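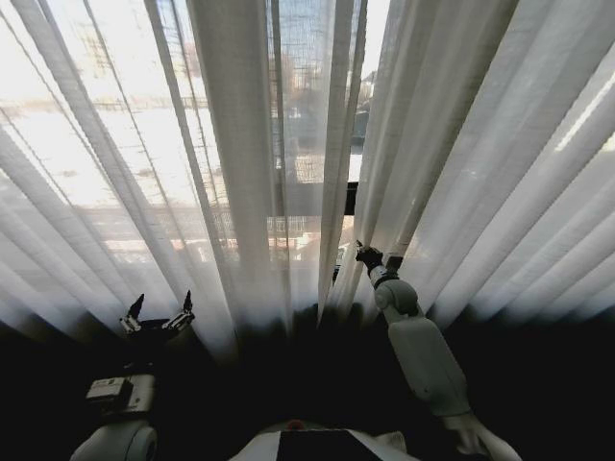

2019-03-09, Flukard coating, fade claim

Gervasio says the Flukard rep promises no yellowing behind glass. I don't buy it. Their sheet lists 135 hours under a lamp and never says which lamp. Sheer curtains are no defense either, plenty of daylight gets through.

Cut 4 strips from the Bustos batch, 2 coated, 2 bare. Jad wants to judge by eye. No. Meter readings or we skip it.

Still to do: ask Nutach for their July numbers, if they kept any.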